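Re: [cell-ops] Left arm protective stop during bowl placement

Lwazi Radebe wrote:
> Table setting task on the Trilton cell, left arm. It places the dish,
> the spoon and the chopsticks, then goes for the bowl and trips a
> protective stop on wrist force at the rim. Restarting from the pause
> gives the same stop. I have raised the force limit for now so we can
> keep going. Does anyone object to leaving it there?

Yes, I object. Please put the limit back to the value in the Sithole config before the next run. The stop is doing its job and the cause is upstream of it.

I went through the logs from both arms and the stills that go with them. Layout first, because the placement table in the wiki is out of date: bowls and square dishes share the big white bin, spoons are in the small white tub, chopsticks in the blue one, tray in front.
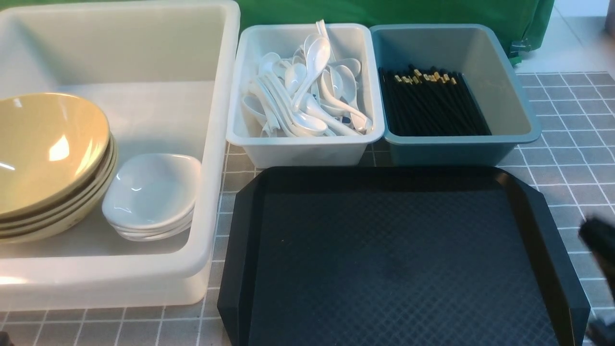
The stop shows up in 4 of the 40 cycles I have logs for. In all 4 the right arm finished normally and the dish was released with no force event. The left arm then descended on the bowl with a wrist pose that differed from the commanded one by more than the tolerance, and the controller kept going. It should have aborted on pose error well before contact. It didn't, as the pose check is skipped when the planner reports a resumed trajectory. That is the fault, and it is ours.

For comparison, the dish step, where the same check does run:

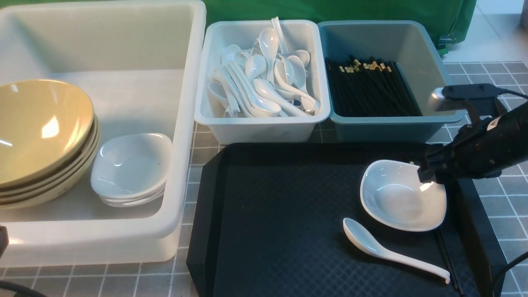
Pernuvgate, September

Log notes, copied from the bench file:

pose check active on dish, spoon, chopsticks
pose check inactive on bowl after any resume
force limit tripped on rim contact, left wrist
no encoder faults, no bus errors

The wrist camera is not much help here. Exposure is too long for the approach speed, the bowl interior is glossy, and the glare lands right between the fingers. The rim estimate drifts on blurred input and the filter accepts it.
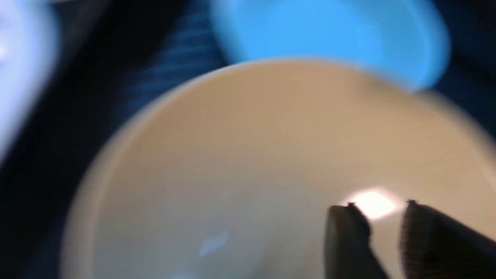

So two changes. First, run the pose check on every approach, resumed or not. Second, reject rim estimates when the blur score is over threshold and hold position until a good one comes in. I have a branch with the first – the second needs someone from Lalton to look at the filter.

One more item for the safety review. Check the slack in the left arm cable at full reach. It can hang low enough to pass over the bowl, and a snag there would look the same as rim contact in the force log.

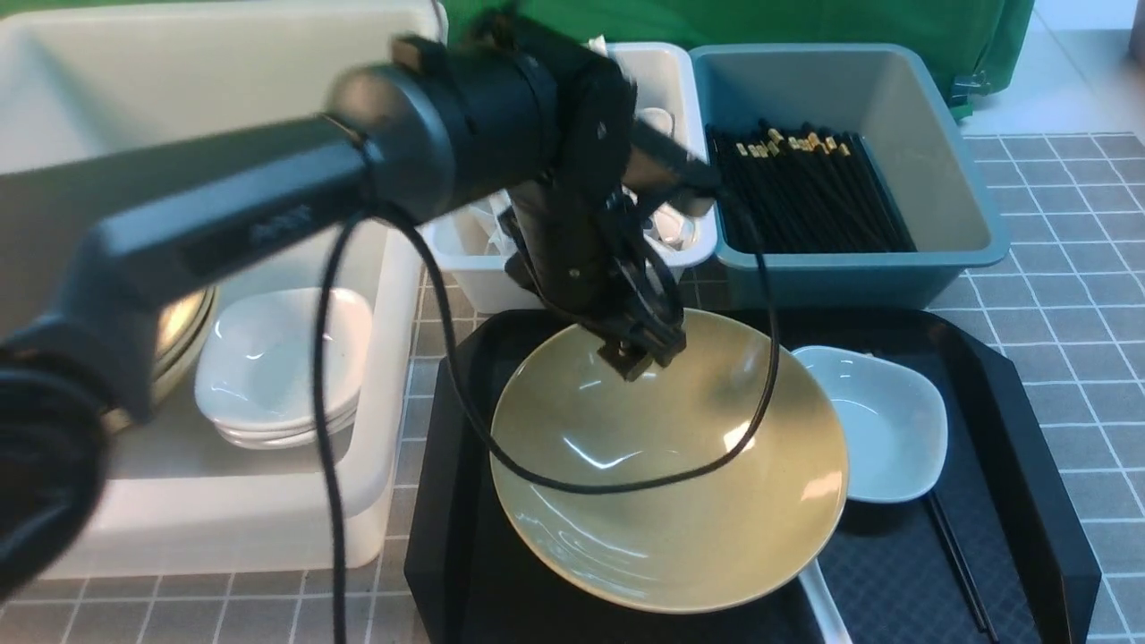
Left arm at the bowl rim, cable looped over the bowl.

Until both changes are merged, no resume from pause on the bowl step. Home the arm and start the cycle again.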